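Project report: what went wrong with the left gripper
Abenezer Sisay, team Grostel

So our plan was to record 40 cloth-folding demos in one afternoon, and we got to 14 before I noticed the left gripper was lying to us. The log said the jaw was open while I was clearly squeezing it shut - and it had been saying that for the last eight runs!

Nhung blamed my script first (fair, it's usually my script). We replayed the log next to the video and the timing was fine. The width reading just froze partway through a fold and stayed there. 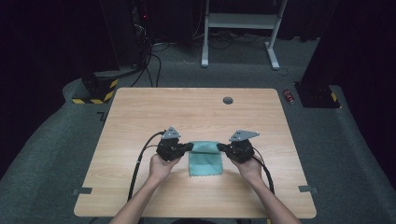
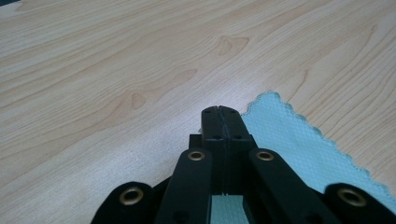
Nasrin found it in the end. The cable plug on the left handle had worked itself a little loose, and every time I lifted my arm high it dropped out for a second. Our code didn't treat that as an error, it just kept repeating the last good number. That part is on me.

We threw out those eight runs and taped the plug down. I also added a check that stops recording if the width doesn't change for 3000 ms during a fold. It does stop too early when I'm slow on a corner, so Fereshteh wants it longer. We're still arguing over that one.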